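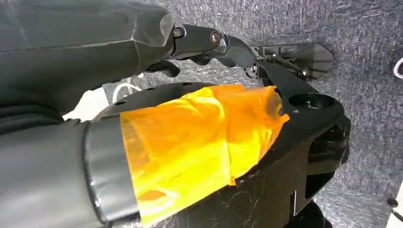 Grants and Projects / Interim Reports

Lumenta Reading Rooms, second progress report
Prepared by Paweena Boonyarit, project coordinator
For: Demetrius Lindqvist, Latthorpe Fund

Dear Demetrius,

Please find below our report for the period from July to October. The budget table was sent separately by Gilang Teoh, and I will not repeat all of it.

Opening of the rooms

In the first report I wrote that we would open the reading room in Grirnia before the school year. We opened it two weeks late. The shelves came on time, but the electrical inspection was moved two times and we could not let children into the building without it. The second room, in Lato, opened as planned. Both are now open from 2:30 in the afternoon until 6:00, and Grirnia is open also in the morning for parents with small children.

Books and loans

The collection has now 3748 books. Of these, 1548 were bought with your grant, and the rest came from the two closed school libraries. Sorting the school books took much more time than I expected. Many had damaged backs or were printed in the old spelling, and Kwan-ho Ng had to check them one by one. The catalog is complete for Grirnia. For Lato the picture books are still missing from it, so we lend them with a paper card.

Children borrow mostly comics and animal books. The chapter books for ages ten to twelve move slowly, and we would like to put them on a lower shelf near the door to see if this helps.

Reading helpers

We trained 37 reading helpers, against a target of 30. Most of them are high school students. Ratih Tuhumury led the training and prepared a short handbook, which I attach. Four helpers have stopped already because of exams, and we expect that they return in spring.

Money

Spending is inside the plan with one exception. Heating in Lato costs more than we wrote in the application, as the windows are old. I ask for your permission to move the unused part of the transport line to heating. Gilang has marked this in the table.

Next period

We will finish the Lato catalog, start the evening hour for adults who learn to read, and repair the back door in Grirnia. I would be grateful for your answer on the heating before we order the winter fuel.

With kind regards,
Paweena Boonyarit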